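Packing notebook, September
Getutley, back room, morning and early afternoon
Present: me, Rajeshwari, Imani, Zdzisław until lunch

Purpose
Get the Flirik sample packs sorted out well enough that someone else can run the table. We need 200 packs by the end of the month. Last time we packed straight out of the delivery boxes and ended up with packs that had two of one packet and none of another. I want a tray layout that makes that hard to do.

Stock check before starting
Beige packets: 254 in, counted by Rajeshwari, then by me. Same number both times.
Red packets: not opened yet, box says 200. No spares if that's right. To count.
Blue packets: two part boxes, one of them the old print. Keep the old print out of this run.
Booklets: in from the printer. Covers look fine, spines a bit tight, they spring open if you don't press them.
Inserts: loose, not banded. They slide everywhere.

Konrad's delivery note from Anley says everything was banded in bundles. The inserts weren't. I've written it on the note and put the note in the folder.

Table
Used the white table, long side to the room. It wobbles a little at one corner if you lean on it. Zdzisław put a folded card under the foot and that held all morning.

Cleared it down first. There was tape, two markers, somebody's keys (Imani's) and the old pick list from the spring run. The pick list is wrong for this job, so it went in the recycling.

Kept the tray toward one end and left the rest of the surface bare for finished packs. I had wanted the tray in the middle, but then you reach over it every time and sleeves catch the papers. With it at the end you work sideways and the papers mostly stay put.

Tray
We have two sorts. The deep gray ones from Lis hold more, but packets stand on end in them and you can't read the print without fishing one out. The shallow ones are better for this. Packets lie flat and you see straight away if the wrong thing has gone in.

Tried three ways of filling it:

Way 1. Everything for one pack in the tray, then tip into the envelope. Slow. The booklet goes in crooked and the small packets end up behind it.

Way 2. One kind of thing per tray, four trays in a row. Fast for one person but takes the whole table and there is nowhere to put finished packs.

Way 3. Booklet flat in the tray as a base, papers next to it, small packets picked up by hand and laid on top last. Best so far. Rajeshwari did a run of these with no mistakes. I did a run and missed an insert.

Small packets
The shiny ones are a nuisance. They stick to each other along the crimped edges and you pick up two thinking it's one. Rub the edge with your thumb before letting go. The paper ones are easier to hold but they pick up creases, and a creased one looks used.

Check the print faces up on all of them. Imani thinks this doesn't matter once the envelope is shut. I'd still like it done the same way each time, it makes the spot check quicker.

Table and tray during the morning: 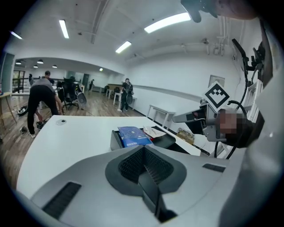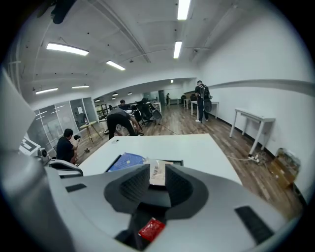

Papers
The inserts need to be squared up before they go near the tray. If they're fanned out the bottom one gets left behind when you pick up the stack. We tried a bulldog clip, which marks the paper. A strip of card laid across the top works well enough. Ask Konrad whether the next lot can come banded as agreed – it would save a good part of the first hour.

The red print on the inserts has rubbed off slightly on two sheets. Not bad enough to send back. Put aside both and marked them with a pencil cross.

Floor
Keep the boxes off the floor next to the table. Too much bending down for refills, and Zdzisław's back was complaining by eleven. Mieczysław has a low trolley in the other building that he says nobody is using. I'll go and look at it. If it's the one with the bad wheel it's no good to us.

Drinks stay off the packing table. Rajeshwari knocked over a cup of water at the sink end, nothing got wet that mattered, but it was close to the booklets.

Cardboard
The flat cartons want a proper place. Leaning against the wall they slide down whenever the door shuts. Zdzisław suggests a hook and a loop of string. Cheap, worth trying.

Results
Started the real run after lunch using way 3, Rajeshwari filling and me checking. Imani sealed. We stopped at 44 packs when the labels ran out. Spot check: opened every fourth pack. One had the booklet in upside down, the rest were right. Fixed it and resealed, the envelope flap took a second closing without tearing.

Finished packs are in the gray crates on the left-hand shelf, standing up, flap to the back. Please don't lay them flat. The weight pushes the small packets down to one end and the envelopes bulge.

To do
Count the red packets before anyone opens a second box. If it really is 200 we need to order a few more from Anley now.
Labels. Imani is printing the rest and will bring them over.
Band the inserts by hand if Konrad can't get them swapped.
Look at the trolley with Mieczysław.
Move the old-print blue packets out of this room altogether. I found one in the tray this afternoon.
New pick list for the wall, large type, in packing order – booklet, papers, blue, beige, red.

Note added later, 4:40 pm
Imani asks if the booklet could go in last so the cover shows when the envelope is opened. Tried it on two. It does look better but the small packets slide underneath and you have to shake the envelope to get them out. Leaving it as it is for this run. She'll ask the Flirik people what they prefer.

Red packets counted: 200. Order going in tomorrow.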